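Fitting the legs to a Saltton side table
=====

Applies to the Saltton base with molded ribs and screw-in plastic legs. Work on a dark cloth, with the base lying flat and the sockets facing up. 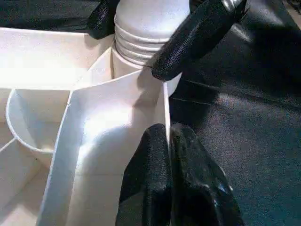
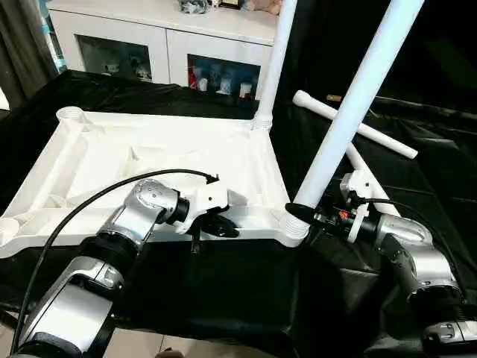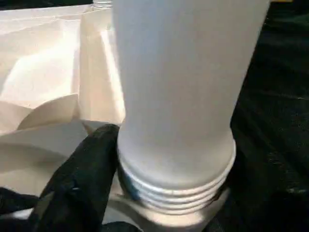

*Fig. 1–3. White plastic parts and ridged cylindrical ends. The second view takes in the base and several legs.*

## Steps

1. Wipe grit out of each socket with a dry brush.
2. Stand the leg in the socket, threaded end down. Hold it upright.
3. Turn counterclockwise until the thread drops, then clockwise by hand. Stop if it binds, back the leg out and start over.
4. Leave each leg a quarter turn short until all are in.
5. Finish tightening in a diagonal order. Do not use pliers on the ridges.
6. Turn the table over and check it on a level floor. Load limit for this size is 30 lb.

## Notes

- Ginting legs have a finer thread and will not seat in a Saltton socket.
- Retighten after 8 days of use.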